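Put the retry where people can read it

Most of the arguments I have had about robot software this year were really about where a decision should live. A two-arm cell has plenty of them. Which arm moves first, how close is close enough, what counts as holding a part, when to give up. In the code I get asked to review, those decisions are spread over a planner config, a gripper driver, a vision node and a launch file, and no two of them agree on what happened when a job stops halfway.

My view is that the task layer should be one plain list of steps, in one file, with the retry limits and the timeouts written next to the step they belong to. It should be boring to read. A technician who has never opened our planner should be able to find the line where the robot stopped.

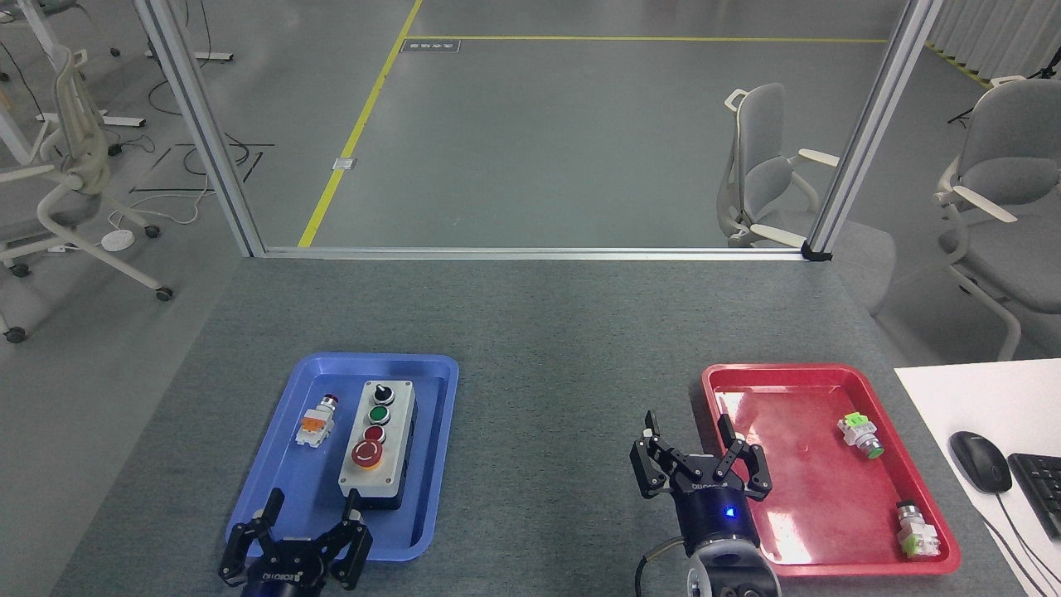 We had that argument again over Tefera, our sequencing tool. The first version was a behavior tree, and I wrote a good part of it. By spring the main tree had 497 nodes. It handled nearly everything, and I could no longer say what it would do if both arms asked for the same patch of table at once. The tree knew, in the sense that the answer was in there somewhere. I had to run it to find out.

So we took it apart. The step list that replaced it is 40 lines for the standard button station job. Each line names an arm, a target, a motion type and a limit. If a step fails, the line says how many times to try again and which line to go to after that. There is no hidden default. The parser refuses a step that leaves the limit blank, which annoyed everyone for a week, me included.

The usual objection is that a flat list can't cope with surprise. Parts roll. A cap ends up facing the wrong way. That is true, and I don't want the list to cope with it. Perception should report where the part is and how sure it is, and the planner should find a path or say there isn't one. The list only has to decide what to do with those answers. Once the task layer starts nudging grasp poses by itself, you have a second planner that no one tests. 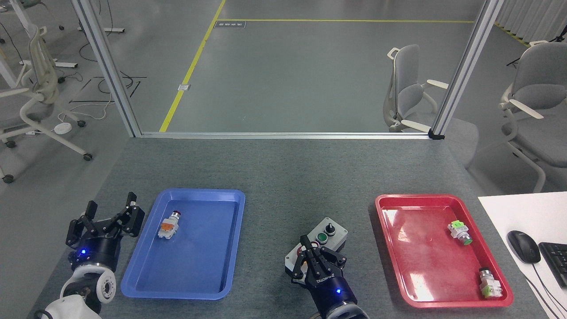 Written for the Bumomwood Automation Notes
Author: software lead, Nalska project

Timeouts deserve more attention than they get. On an older project, Fultuta, every motion shared one limit of 3000 milliseconds. It was picked early, it worked on the bench, and it stayed. A short approach would hang for the whole three seconds before anything complained, and a long transfer would trip the limit on a day when the controller was busy. People learned to press resume. After that the limit might as well not have been there, and the log filled with stops that meant nothing.

Now each step carries its own. Closing the fingers on a part gets 15 control cycles to reach a stable width, and then it is a failure, and it is logged as a failed close with the measured width beside it. Nobody has to guess from a generic error code. I would like to see the same thing done for perception calls, where we still accept "no result" as an answer and don't ask whether the camera saw nothing or the node never ran.
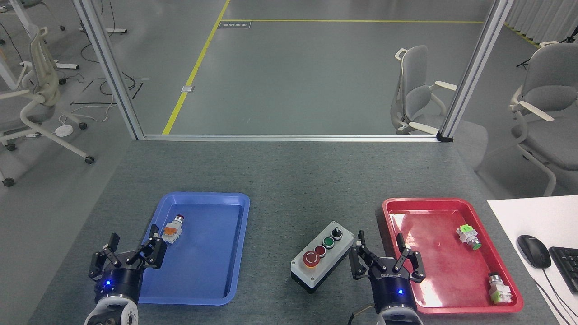 Shared space between two arms is where I am least flexible. I think each zone of the table should have one owner at any moment, the owner should be a named variable, and a step that enters a zone should have to ask for it by name. Many teams leave this to collision checking. Collision checking will keep the arms from touching, but it can also leave both of them waiting politely for each other. Take a table with a blue tray on the left, a red one on the right and a control box in the foreground between the grippers. I would write that as three zones. An arm may keep its own tray for as long as it likes, but the box is claimed and released step by step, and a claim that isn't released in time stops the job with the owner's name in the message.

There is a cost. Some jobs run slower under this scheme than they did under the tree, mostly where an arm waits for a zone it could have shared safely. I have been asked to add an override for those cases and so far I have said no. If a job needs to be faster, split the zone in two and give the halves names. That is a change you can see in a diff, and a reviewer can argue with it.

I would also keep the planner's own retries switched off by default. If it fails to find a path, it should say so once and hand the matter back. We had it retrying quietly underneath a list that was retrying too, and the logs from that month are still painful to read. The setting is off in the current Tefera release, and anyone who turns it on has to put the reason in the job file.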